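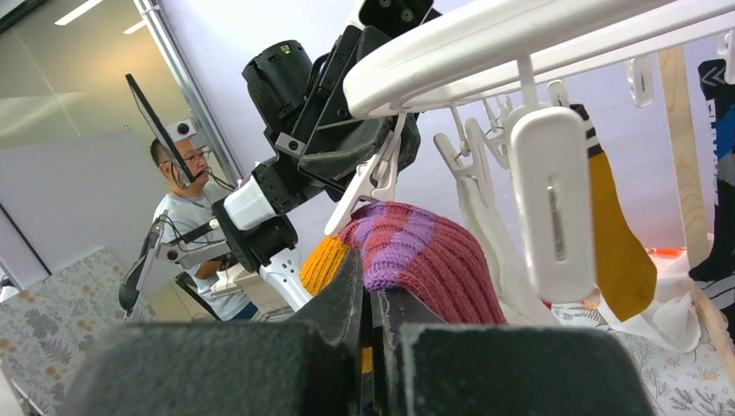 Why do single socks go missing in the wash?

Most of them are never lost at all; they are stuck inside a larger item, left in a hamper, or dropped between rooms, and turn up later.

Missing sock

A missing sock is a sock whose mate cannot be found after laundering. The subject draws many confident claims and very little evidence.

Claimed causes

The most repeated claim is that washing machines "eat" socks. Small items can slip past the door seal of a front-loading washer and end up in the drain filter, but repair shops that mention this rarely say how often they see it. A leaflet from the Grinmont laundry chain stated that the average home loses 12 socks a year. It gave no source, and the number has been copied widely since. A later household survey by the consumer newsletter Bodard put the figure at 5, but it relied on memory and did not ask whether the socks were found again.

Static cling is a better supported explanation. A dry sock can hold to the inside of a sleeve or a fitted sheet for weeks.

Proposed remedies

Mesh bags keep pairs together if people use them. Sock clips, such as those sold under the name Ralto, are advertised as ending the problem, a claim that has not been tested independently. Buying 10 identical pairs does not prevent loss, though it makes the loss harder to notice.

See also: Clothes dryer; Lint; Hosiery

Last edited January 20, 2020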